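Progress report to the Drullden Fund
Crash and fault reporting in Ponlow, spring to June

Prepared by Bit-na Wang, project lead

Dear all,

Thank you, first of all, for your patience over the late arrival of this report, and for the very kind note that came with the second payment. It was read out to the whole team and it did cheer us up in what had been a rather sticky fortnight. I have tried to keep to the headings you gave us, though I have wandered a little under the third one, where there was the most to tell.

1. What we said we would do

You will remember that Ponlow, our stock and bookings program for small kitchens and food clubs, used to deal with its own failures very badly. If it crashed, it closed. The person using it saw their desktop again and had to guess whether the last thing they typed had been saved. We heard of a fault only if somebody was cross enough to write to us, and by then the details had usually gone from their memory (and who can blame them).

The grant was to put that right. We promised a small reporter that starts when Ponlow stops, gathers what a programmer would need to see, asks the user's leave to send it, and then tells them in plain words what has happened to their work. We also promised somewhere sensible for those reports to land, so that the same fault reported by many people would show up as one fault.

2. Where we have got to

The reporter is written and has been going out with Ponlow since the spring release. It runs as a separate program, which took longer to arrange than I had allowed for in the plan, but it means that a crash in Ponlow can no longer take the reporter down with it. Our first attempt lived inside the main program and would quite often fall over at the very moment it was wanted.

We have had 900 reports so far. Sorted by the place in the code where things went wrong, they come down to 116 separate faults, and I must say that seeing the long list fold up into the shorter one was one of the happier afternoons of the year. Many of the 116 are small matters, such as a window that will not reopen on a second screen. Four of them were serious, meaning that someone could lose work, and all four have been mended and sent out in updates.

The sorting itself is done by Gonetti, the matching tool we described in our application. It compares the last few steps the program took before it stopped and puts like with like. It was too eager to begin with and lumped together anything that ended in the printing code, so we taught it to skip the shared parts and look further back. It now makes far fewer wrong matches. We still look over each new group by eye before giving it to anyone to fix, and I should like to keep that habit going for a while yet.

3. What the kitchens have told us

We asked the kitchens who use Ponlow most to try the new reporter and to be as blunt as they liked. They were! The first wording of the message talked about an "unhandled exception", and several people took this to mean that they had done something wrong. It now reads: "Ponlow has stopped. Your work was saved up to the time shown below. Would you like to send us a note of what went wrong?" The time is shown in large figures, and people tell us that the time is the only part they really read, so we have moved it to the top.

There was also a good deal of feeling about when the message should appear. Someone in the middle of cooking does not want to come back to a box that must be answered before anything else can be done. The reporter will now wait quietly, let Ponlow start up again, and put its question in a corner of the window until there is a moment to spare. If the question is left until the end of the day, the report is kept on the machine and offered again the next time the program is opened.

A few kitchens asked, very reasonably, what was inside a report. We had been leaving out customers' names from the start, but the file names were going through untouched, and people do put names in file names. Those are now blanked before anything leaves the computer, and a "Show me" button lets the user read the entire report first. I was a little worried that the button would put people off sending, and so far I have seen no sign of it.
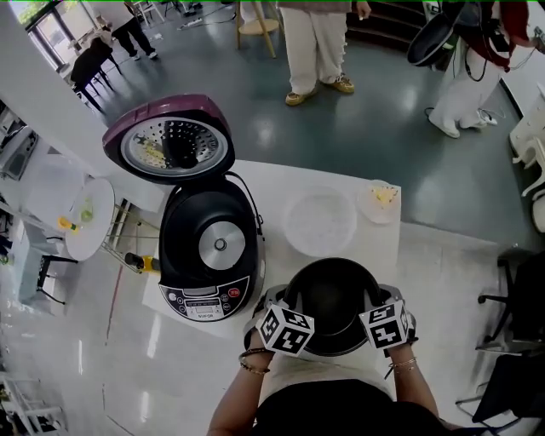
4. What has gone less well

The reporter does not yet work properly on older machines. On these, the picture of memory that we collect at the time of the crash can take so long to write that people lose heart and switch off at the wall. We have cut the size of it by leaving out photographs and other large items, and that has helped, but I would not call it finished.

Hangs are harder than crashes, too. When Ponlow freezes it has not, as far as the computer is concerned, stopped at all, and so the reporter has nothing to wake it. We have a trial version that checks whether the main window is still answering. It has a bad habit of deciding that a long stock count is a freeze, and until it has learned some manners it stays with our own testers.

I also have to own up to the user guide, which is behind. The pages on sending a report are done, and the pages on switching reports off are still in draft. The setting itself is there and works, but it ought to be easier to find out about, and I have made this my own job for June.

5. Money

Spending is in line with the plan apart from storage, where we are 300 pounds over. Full memory pictures take up a great deal of room, and we were keeping every one. We now keep the first few for each fault and only the short summary for the rest. With your agreement I would like to cover the difference from the travel line, which we have hardly touched.

6. The next stretch

We shall carry on with freezes and older machines, in that order. Wróbel, who look after the French and Polish wording of Ponlow, have the new messages and expect to return them in June, after which the reporter can go out in those languages as well. We would also like to write back to people when a fault they reported has been mended. At present they send us a note and hear nothing more, and several have said how much they would like to know that it got somewhere.

If anyone at the Fund would care to see the list of faults, or sit in while we go through a batch of new ones, you would be very welcome. We usually start at ten in the morning and there is always tea.

With warm thanks from all of us,

Bit-na Wang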